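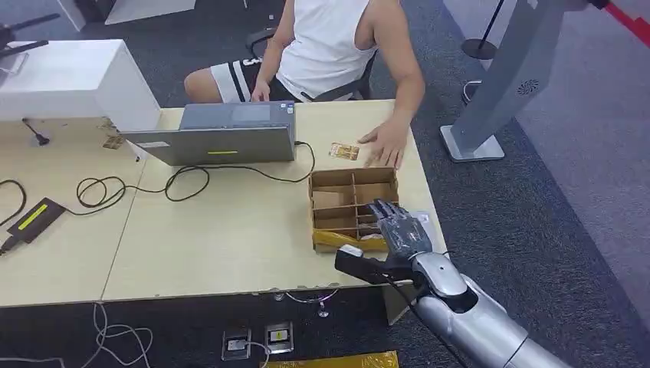
Robotic hand at the sorting box, laptop on the other side of the table.

Kotenine Arm Kit – humanoid forearm and hand for the home workshop

The Kotenine is a forearm with a jointed hand, sold as a kit for people who build at home or in a shared workshop. You receive all mechanical parts, the motors, the control board and the cables. The laptop, the work table and the mount for the table or stand are not in the kit.

We developed the Kotenine in our own workshop in Dutmont, where it is used for picking small parts out of divided boxes. This is a difficult job for a hand, and for this reason we chose it as our standard test. The walls between the compartments leave little space, and the fingers must come in from above with the tips together. Builders who want to repeat the test can use any cardboard organizer. Please begin with large compartments and light parts such as corks or plastic caps.

What is in the box
Forearm housing in two halves, with wrist joint
Hand, right or left (please choose when you order)
Bracket for under the wrist
Control board with USB cable
Power supply for the arm
Bag of screws, with 10 percent extra
Printed building manual, English or Dutch

Technical data
Weight of forearm and hand, built: 975 g
Maximum load in the closed hand: 200 g
Maximum opening between thumb and first finger: 130 mm
Free cable length at the wrist: 50 cm

Building the kit
Most customers need two evenings. You need a set of small hex keys, a Phillips screwdriver and a clean table with good light. No soldering is necessary. The finger tendons are already threaded when you receive the hand, so please do not open the palm cover before you have read chapter four of the manual.

Mount the forearm so that it reaches the table from the side or from the front edge, with the elbow end fixed. Leave the wrist cable hanging free and check that it does not touch the table edge when the wrist turns. A cable which is too tight will pull the hand to one side, and you will then look for the mistake in the software.

Software
The control program runs on Linux and Windows. It is free to download for owners of the kit, and updates are free also. You can move each finger with a slider, record a position, and play several positions one after another. For the sorting box test there is a ready file with the name Lynch, which you can change to the size of your own compartments.

Safety
Keep the power switch in reach of your free hand. Do not put your fingers in a compartment while the program is playing. The hand is not strong, but it can pinch. The kit is not a toy and is not suitable for children under 14.

Spare parts
Fingers, tendons and wrist bearings can be ordered one by one. The older Zukstead hand fits on the Kotenine forearm with an adapter ring, but the bracket under the wrist must then be removed. We sell the adapter ring until 31/12/2019 or until the stock is finished.

Delivery
Orders are packed on Mondays and Thursdays. Orders which arrive during the holidays will be sent in January. If a part is missing, write to us with your order number and we send it without cost.

Questions about the build are answered by Lieven Goossens, in English, Dutch or French. Please add a photo of your mounting – it saves one or two messages.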